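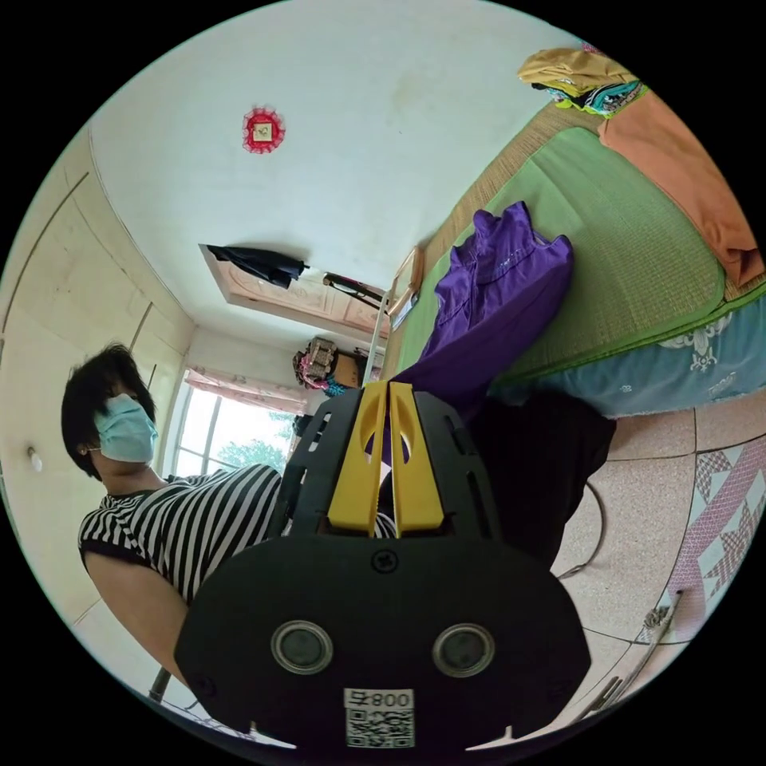

Subject: Re: [harju-gardens] Garlic in heavy clay, and when to mulch
Date: 3 November 2023

Replying to the list since a couple of people wrote to me off-list with the same question. The original message is quoted below, trimmed a little.

> We took over a plot on the lower side of Harju in the
> spring. The soil is gray clay from about a spade's depth
> down and it stays wet until well into May. We would like
> to plant garlic this fall but the neighbors say theirs
> rotted two years running. Is it worth trying at all?
> If so, should we dig in sand? And do we mulch right after
> planting or wait for the ground to freeze? We have a bag
> of Namari and a smaller bag of something softneck from
> the grocery store.

Yes, it is worth trying. I have grown garlic on the lower side for a long time and lost most of it only twice, both times in a low corner that I should have left alone.

First, the sand. Please don't. To change the texture of that clay you would need a very large amount, far more than you would want to haul down the path, and a small amount mixed in sets up hard. What helps is height. Rake the loose topsoil from the paths up onto the bed until the bed stands well above them. Mine are about as high as my boot is at the ankle. Then put compost on top and fork it in lightly. I don't dig down into the gray layer at all. When I did, I brought up lumps that were still lumps the next summer.

If your bed is next to the drainage ditch, check that the ditch is open before you plant. The section below the second gate fills with leaves every October and the water backs up into the plots on both sides. I cleared the part by my fence last week, but the rest is still full.

On varieties: Namari does well here. It is a hardneck, the cloves are large, and it comes up late enough that spring frosts don't bother it. Flonora is the other one I would plant. It has smaller heads but keeps longer, and I am usually still using it in April. I tried a third kind that was given to me without a name and it was fine for a year and then dwindled.

I would leave the grocery store garlic for the kitchen. It may have been grown somewhere much warmer, and you can bring in white rot with it. Once white rot is in the soil it stays there for many years and you can't grow onions or leeks in that spot either. If your neighbors' garlic rotted, it would be good to ask them what it looked like. Plain wet rot is brown and slimy and smells bad. White rot has a white fluff at the base with little black specks in it, like poppy seeds. If they saw the specks, plant at the other end of your plot and clean your tools and boots when you go from one end to the other.

Planting: break up the heads the same day, keep the papery skin on, and set aside any cloves that are soft or have blue mold. Flat end down. I put them 2 inches under the surface, measured from the tip of the clove. Books say deeper for cold places, but in clay I have had better results going shallow and relying on mulch. Leave a hand's width between cloves and a bit more between rows so you can get a hoe in.

It is not too late. The ground was still soft when I was down there, and I have planted later than this with no trouble. The cloves only need time to put out some root before the soil freezes.

Mulch: I wait. If you cover wet clay right after planting, it stays wet, and mice move in under the straw while it is still warm. I put the mulch on after the first nights when the top crust freezes and doesn't thaw by noon. Chopped leaves are fine if they are chopped. Whole maple leaves mat down into a sheet and the shoots have trouble getting through. Straw is better if you can get it. In spring, pull most of it back into the paths as soon as you see green tips, so the bed can dry and warm up.

Feeding can wait until spring. I give mine one handful of Trarkeck pellets per yard of row when the shoots are as long as a finger, and nothing after that. Late feeding gave me big leaves and loose heads that didn't keep.

For anyone who wants seed garlic, I have up to 40 heads of Namari left over, and 4 of Flonora. They are in the blue crate inside the shed door. Take what you need for this year and leave some for the next person. They were cured in the attic and I have sorted out the bad ones, but look them over again before you plant.

One correction to my message from last month about water: the tap by plot 318 has been shut off for the winter, so use the one at the top gate until that is closed too. It is stiff. Turn it all the way off when you leave.

If you do plant, please write to the list in July and say how it went, with a note on how high you made the bed. I'd like to know if it works as well on your side of the path as it does on mine.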